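Can a Robot Fold the Laundry?
Machines at Work, Part 2
By Siham Hattar

Robots have worked in factories for a long time. They weld car doors and put lids on jars. Folding a shirt is harder for them, even though many seven-year-olds can do it. The difference lies in the shirt.

Stiff things and soft things

A jar has one shape. If a robot knows where the jar is and which way it faces, it knows where every part of the jar is. Engineers call an object like this rigid.

Cloth is deformable. It bends, stretches, slides and bunches up. Drop the same towel on a table twice and it will land in two different shapes. One corner may be hidden under the rest. Before a robot can fold the towel, it has to find an edge it can hold.

How a robot holds cloth

Many robots have a gripper with two fingers that open and close. To pick up one layer of cloth, the fingers must pinch a small ridge. If they press too lightly, the cloth slips out. If they reach too deep, they pick up two layers and the fold goes wrong.

Your own fingertips feel how thick the cloth is. Many grippers have no sense of touch. They depend on a camera, and a camera cannot see the underside of a fold.

How a robot learns

Rami Nassar and Tala Abu Hammour teach robots at the Cendlow workshop. A person steers the arm through the job while a computer records each movement. In October they recorded 1,282 folds. A program then looks for patterns in the recordings and uses them to choose its own movements.

The Cendlow robot was tested on 41 pieces of clothing it had not met before. It folded 17 of them well enough to go on a shelf. The others were crooked, or came open again, or were dropped.

So, can it do the chore?

Partly. A robot can fold some flat things, such as towels, if they are laid out neatly first. A full basket of mixed laundry is still a job for people, and so is turning a sock the right way out.

Words to know

Gripper: the part of a robot that holds things.
Rigid: keeps its shape when moved.
Deformable: changes shape when pushed or pulled.

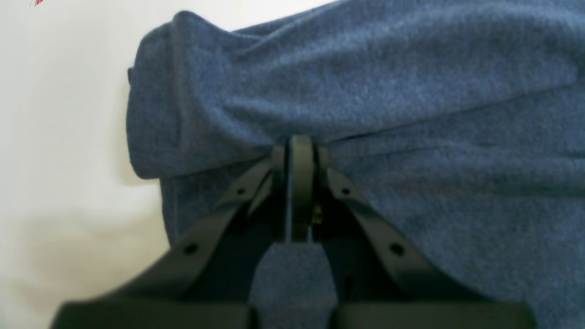 A black two-fingered gripper at the crease of a folded blue cloth.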